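分类：关于我们 / 走进 Plarel / 开放日与参观

关于 Plarel

最后更新：十月

您好，欢迎来到 Plarel 的介绍页。很多朋友是参加完开放日回到家，才想起来搜一搜我们究竟是做什么的，也有不少是准备带孩子或者带同事来参观，想先看看值不值得跑这一趟。所以这一页我们写得稍微长了一点，把公司的来历、平时的工作和开放日当天的样子都放在一起讲，您可以慢慢看，跳着看也没关系。

先说我们是谁。Plarel 是一家做机械臂抓取软件的小公司，办公室在 Lavholm 老城边上的 Lenihan 楼里，从汽车站出来沿着河走，过了桥看见一栋红砖房子就到了（门口的铃有点轻，请多按一下）。我们写的程序，说得直白一些，就是教两条机械臂怎么把桌上的东西拿起来、换个地方放下去，尽量不碰倒旁边的。罐头、纸盒、杯子，家里厨房台面上随手能摸到的那些物件，就是我们每天打交道的对象。听起来像小孩子的游戏，刚入行的同事也常常这么想，过两个星期就不这么想了。

公司搬进 Lenihan 楼已经 4 年。最早我们只租了二楼靠楼梯的一间，冬天窗户漏风，大家裹着毯子改代码，到了下午暖气才慢慢热起来。后来隔壁的装订作坊搬走了，房东问我们要不要把墙打通，我们商量了一个晚上就答应了，现在整层加起来有 200 平方米，一半是工位，另一半摆着投影幕、长凳和一张特别大的会议桌。那张会议桌是装订作坊留下来的，桌面上还有裁刀划过的印子，我们舍不得换，每次开放日，孩子们都爱用手指头沿着那些印子描来描去。

为什么一家写软件的公司要办开放日呢？这件事要从头说起。搬来的第一年，楼下面包店的老板娘总看见我们半夜亮着灯，有一回忍不住上来敲门，问我们到底在忙什么。当时屏幕上正跑着一段抓取的仿真，她站在那里看了好久，看夹爪怎么一点一点挪过去，然后问了一个问题：它怎么知道要用多大的力气？我们几个人你一句我一句讲了快一个小时，讲得满头大汗，她听得津津有味，第二天送来一大盘肉桂卷。从那以后，我们就觉得应该把门打开，让街坊邻居也进来看看。

第一次开放日办得手忙脚乱，椅子是从各家搬来的，投影仪中途还自己关了机。可是来的人比预想的多得多，走廊里都站满了。到现在，我们每年办 6 场，春天和秋天各占一半，每场最多接待 40 位客人，再多就真的坐不下了。有几位老朋友几乎场场都来，坐的位置都是固定的，我们私下里把那排长凳叫作“老街坊席”。

开放日一般下午两点开始。客人进门以后先在会议桌旁边喝杯茶，吃点东西，等人到得差不多了，我们就关掉一半的灯，从夹爪讲起。很多人以为机械手应该长得跟人手差不多，有五根指头，会握拳会比划，所以第一次见到两指夹爪的时候都会愣一下，觉得怎么这么简单。我们喜欢从这里开始，请大家把自己的拇指和食指伸出来，其余三根指头收好，试着拿起茶杯、夹起饼干、翻一页书。试过一轮，屋子里总是笑成一片，饼干也总要碎掉几块。

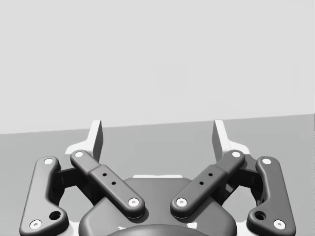 两指夹爪的道理讲起来不难：几根连杆互相牵着，一动都动，让指尖在开合的时候尽量保持想要的角度。难的地方在于什么时候张、张到多宽、从哪个方向靠过去。张得太窄，指尖会先撞上东西；张得太宽，又容易蹭到旁边的邻居。我们常跟客人打一个比方，就像在拥挤的电车上伸手去够扶手，人人都会，可真要一句一句写下来教给另一个人，您会发现得从肩膀开始讲。夹爪也是这样，前面那一段“伸过去”，往往比最后那一下“夹住”更费心思。

讲到这里，通常会有人举手问，你们的机械臂在哪里呀？我们就会解释，Plarel 日常的工作，绝大部分是在仿真里完成的。也就是说，桌子、罐头、影子、两条手臂，都先在电脑里搭起来，程序在里面反复练习，练到我们觉得放心了，才交给合作方去用真的设备验证。这样做有许多方便的地方，比方说盒子掉在地上不用弯腰去捡，半夜里也可以让它自己接着跑，不会吵到楼下。当然也有不方便的地方，仿真里的摩擦、光线和重量跟真实世界总归有些出入，我们有一位同事专门负责对付这些出入，他的桌上永远摆着一台厨房秤。

有些客人听到“仿真”两个字会有一点失望，大概是本来盼着能跟铁臂握个手。这个心情我们完全理解！所以后来我们把投影幕换成了更大的一块，还准备了一套手柄，让大家可以亲自去操纵仿真里的手臂，自己来试一试搬东西。自从有了手柄，就再也没有人说失望了，倒是常常有人不肯把手柄交给下一位。有一年春天，一位退休的钟表匠在屏幕前面坐了整整一个下午，茶凉了三回，一边推手柄一边念叨“再往左一点，再往左一点”，旁边的小朋友全都跟着他一起念。

双臂的任务是我们最喜欢演示的。在我们公司，这一整套双臂工作叫作 Hesdale，名字取自 Lavholm 北边的一个小村子，当年第一次团队出游就是去的那里，下了一整天雨，大家困在一间茶室里，在餐巾纸上画出了最早的方案。那张餐巾纸现在还夹在相框里，挂在茶水间门边，上面的果酱印也一起保留了下来。Hesdale 的想法很朴素：一条手臂够不着的地方，让另一条去够；一条手臂忙着的时候，另一条别闲着，也别添乱。
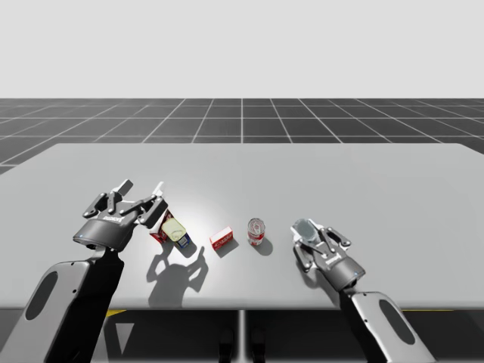

“别添乱”这三个字，我们花的时间恐怕比其他所有事情都多。两个人一起洗碗，站在同一个水池前面，谁先伸手，谁往后让一让，多数时候根本不用开口。机械臂没有这样的默契，要是只顾着各自的目标，很容易在桌子中间顶起牛来。早期的版本里，我们见过两条手臂同时去拿同一样东西，也见过两边都很客气，互相等着对方先动，就那么僵在那里。后面这种情形在开放日上放出来，笑声最大，大人们笑得尤其厉害，说跟家里抢着付账单的亲戚一模一样。

后来的办法，是让两条手臂提前把自己打算走的路线“说”给对方听，再一起商量出一个先后。具体怎么算，我们在开放日不会讲得太细，免得大家打瞌睡，不过如果您感兴趣，休息的时候可以到白板那边找我们的同事，他们会非常高兴，高兴到您可能错过后半场的茶点，请务必做好心理准备。曾经有一位中学物理老师问着问着就把笔拿了过去，在白板上推导起来，最后全组的人都围在旁边看，那一版推导我们拍了照，一直贴在工位区的柱子上。

茶歇以后是“厨房时间”，这是小朋友最盼望的环节。我们会在大桌子上摆出一些真正的食品杂货，大家分成小组，一个人蒙上眼睛当“手臂”，另一个人当“程序”，只能用嘴巴指挥。规则就这么简单，可是每次都能闹出各种各样的故事来。当“程序”的人最常犯的毛病是说“拿那个”，蒙着眼睛的人当然不知道“那个”是哪个。于是他们慢慢学会了说“手往前，低一点，停，张开”。等到玩过几轮再回到屏幕前面，大家看仿真的眼光就不一样了，会有人小声提醒，哎呀，它应该先抬高一点再过去。

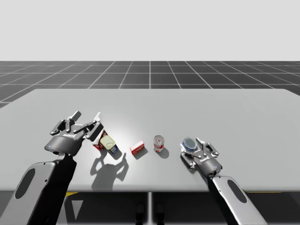
我们选日常食品来练习，也有一点自己的私心。公司里的几位创始同事都照顾过上了年纪的家人，知道对手上没力气的人来说，从柜子里拿一个罐头、把台面上的盒子归拢到一边，会变成多么叫人心烦的事情。我们现在离把机械臂放进普通人家的厨房还有很长的路要走，这一点每场开放日都会老老实实地说清楚，不愿意让谁带着过高的期待回去。只是在挑选练习题的时候，我们总想着将来有一天能用得上的那些东西，所以就从罐头和纸盒开始了。

罐头有罐头的脾气。圆的东西，夹偏一点就会打滑或者转身；扁的东西，指尖要放得很低，稍微再低一点就碰到桌面了；纸盒看上去四四方方最老实，可是侧着放和平着放完全是两道题，力气大了还会把它捏扁。开放日上常有人问，哪一样最难拿？办公室里对这个问题一直有争论，每个人的答案都不同，问的时候请小心，您很可能会听到两位同事当着您的面争上十分钟。比较常见的意见是，单独拿起哪一样都还好说，最怕的是几样挨在一块儿，手一伸过去，隔壁的也跟着动。

还有一个让我们又爱又恨的话题是影子。仿真里的灯光可以随意调，我们会故意把光线调得亮一点、暗一点、偏一点，让程序见识各种各样的情况。影子落在桌面上，人一眼就知道那是影子，程序未必知道，它可能把一块深色当成什么要绕开的东西。刚开始做这件事的时候，我们闹过不少笑话，也在下雨天的傍晚围着台灯，拿汤罐照来照去，研究影子的边缘究竟有多模糊。路过的清洁阿姨以为我们停电了，特地给我们送来了手电筒。

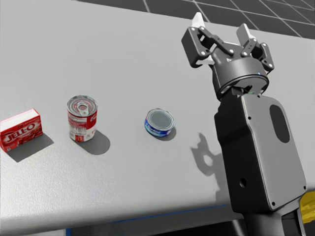 讲完这些，差不多就到了下午四点半，剩下的时间全部留给提问。什么问题都可以问，我们收到过“机器人会不会无聊”，收到过“它认得我们家的豌豆罐头吗”，也收到过很认真的、关于就业和安全的问题。后面这一类我们同样愿意聊，聊得坦白一些，知道的就说，不知道的就说还不知道，回头去查了再写信回复。每场结束以后，我们会把来不及回答的问题整理出来，大约 40 个里头总有几个能直接改变我们下一阶段的安排。比如有位客人问，为什么手臂一定要等自己完全停稳了才肯张开夹爪，我们想了想，确实没有什么非这样不可的道理，后来就把这一步重新写过了。

学校团体我们也非常欢迎。Lavholm 的几所学校每年都会带学生来，老师可以提前写信告诉我们孩子的年龄和兴趣，我们会相应地调整内容。年纪小的多玩一些蒙眼游戏，高年级的可以自己动手改几行参数，看看手臂的动作会有什么变化，改坏了也没有关系，点一下重置，桌子就恢复成原来的样子了。带队老师常常比学生还投入，这一点我们见得多了，手柄会多准备一副。

来之前有几件小事想提醒您。Lenihan 楼没有电梯，上二楼要走一段有点陡的木楼梯，如果您行动不方便或者推着婴儿车，请事先联系我们，一楼有一间小会客室，可以把投影接到那里，我们会安排同事陪您在楼下看同样的内容。屋里可以拍照，只是讲解的时候请关掉闪光灯。楼下停车位很少，天气好的话，从车站走过来要舒服得多，河边那一段在秋天尤其漂亮。茶点由面包店供应，肉桂卷每场都有，对坚果过敏的朋友请在报名时写明。

参观是免费的，报名表在开放日页面，名额放出来以后一般很快就满了，没有报上的话可以登记候补，临时有空位我们会打电话。如果您是同行，想聊合作或者想来实习，也请直接来信，不必等到开放日，平时下午我们大都在，水壶也总是热的。公司虽然不大，可是每一封信都有人读，只是遇到项目交付的那几个星期回得慢一些，请您多担待。

秋季的场次从十月开始，今年会第一次让客人在 Hesdale 里同时操纵两条手臂，一人一边，中间不许说话。办公室里试玩的时候，已经有两位同事因此半天没有理对方了。欢迎您带上家人或者朋友一起来试试看。

联系我们：Lavholm，Lenihan 楼二层，Plarel 前台 | 参观报名 | 学校团体 | 版权所有 © Plarel | 返回顶部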